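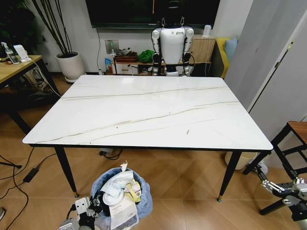
Holtton Surface Cleaner is a concentrate for wiping down tables, worktops, shelves and cupboard doors. It is mixed with tap water in a spray bottle or a bucket and leaves very little behind once it has dried. Glossy tops are where most cleaners give trouble, as any residue shows up when light falls across them. On a white marble-patterned top with brownish-gold veins, such as this one, streaks are easiest to find by looking along the surface from a low angle. Use the weaker mix for this kind of finish and buff with a dry cloth. A stray fibre left on the top can be lifted off with the same cloth.

Product details

Form: liquid concentrate
Colour: clear
Scent: light citrus, or unscented
Bottle sizes: 2 litres and 5 litres
Measuring cap: supplied with the 2 litre bottle only
Pump: fits the 5 litre bottle, sold separately under the Rudex name
Shelf life: 3 years unopened
Storage: upright, away from frost and direct sun

Where to use it

The cleaner is suitable for laminate, melamine, sealed stone, glazed tile, painted metal, glass and most hard plastics. It can be used on varnished wood if the varnish is sound, but do not let it stand there. Wipe it off straight away and dry the wood with the grain.

Do not use it on unsealed marble or limestone, waxed or oiled wood, leather, or bare aluminium. If you do not know whether a stone top is sealed, put a few drops of plain water on a corner and leave them for ten minutes. A dark patch under the water means that the stone is taking it in and needs sealing before any cleaner is used.

Printed and patterned tops vary a good deal between makers. Check the care label, if there is one, and try the mix somewhere out of sight first. The underside of the overhang is a good place on most tables.

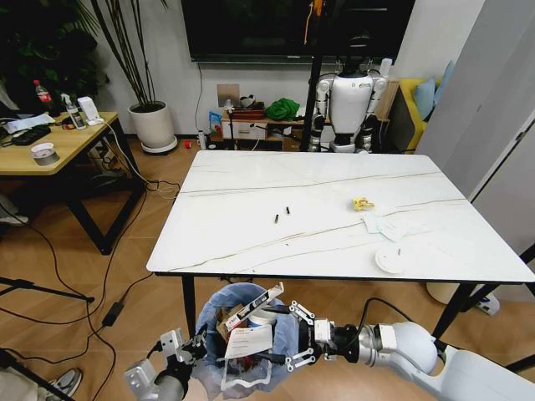

White marble-patterned top with small items and loose paper to be cleared before wiping.

Mixing

Daily wipe: one capful to a full spray bottle of water.
Greasy surfaces: two capfuls to a full spray bottle.
Bucket cleaning: 5 capfuls to a standard household bucket.

Fill with water first and add the concentrate afterwards, or the bottle will froth. Warm water helps with grease but cold is fine for everything else. Label the bottle with what is in it. Mixed cleaner should be used within 6 weeks, after which the scent fades and it does not work as well.

Stronger is not better with this product. Most of the complaints we get about smearing are from customers who have used it neat or have guessed the amount. If a surface has gone dull or tacky, wipe it twice with plain warm water and dry it, then start again with the daily mix.

How to use

Clear the surface and brush off crumbs and grit. Grit under a damp cloth is the usual cause of fine scratches on a gloss finish. Spray the cloth and not the table, particularly near joints, edge bands and screw holes, where liquid can creep in and lift the edge. Wipe in straight lines from one end to the other, turn the cloth and go over it again. Dry with a second cloth.

For dried-on food, lay the damp cloth over the mark and leave it for a minute or two. Do not use scouring pads or the green side of a sponge. Ink and nail varnish will not come off with this cleaner.

Surfaces that come into direct contact with food should be rinsed with clean water afterwards. Holtton Surface Cleaner is a detergent. It is not a disinfectant and should not be used in place of one.
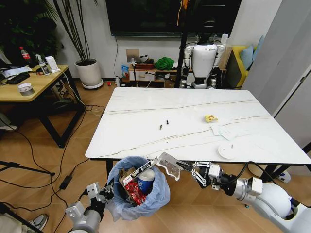
Lined bin in front of a table, with the bag folded over the rim.

Cloths

Any short-pile microfibre cloth will do. We stock the Grurico cloth in packs of 3, in grey or blue. It has a flat weave on one side for drying and a looser weave on the other for wiping. Wash at 40 degrees without fabric softener, which coats the fibres and is another common cause of smears. Keep kitchen and bathroom cloths apart.

Old cotton T-shirts are fine for painted shelves but tend to shed on gloss.

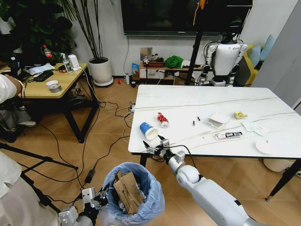 Shared tables in staff rooms, halls and waiting areas usually need wiping several times a day, and the 5 litre bottle works out cheaper for these. It makes over 6 months' supply for a small staff room at the daily strength. Put rubbish in the bin before any spray comes out. A paper cup on its side and a few crumpled wrappers, as on the table here, can hide drips and crumbs underneath, so check the whole top once it is clear. Sticky rings from soft drinks come off with the daily mix. Use the greasy mix for crisp and pastry fat.

Safety

Can irritate the eyes. Rinse well with water if splashed and take out contact lenses. Wear gloves if your skin is sensitive or if you are cleaning for long periods. Keep out of reach of children and pets. Do not mix with bleach or any other cleaning product. The full safety sheet is sent with trade orders and can be asked for at any time.

Delivery and returns

Orders placed before noon leave our Pringle Road warehouse the same working day. Orders placed over the weekend go out on Monday. The 5 litre bottle travels by courier only and cannot be left in a parcel locker. Unopened bottles may be returned for a refund. We cannot take back opened bottles unless they are faulty.

The unscented 5 litre bottle is out of stock until March.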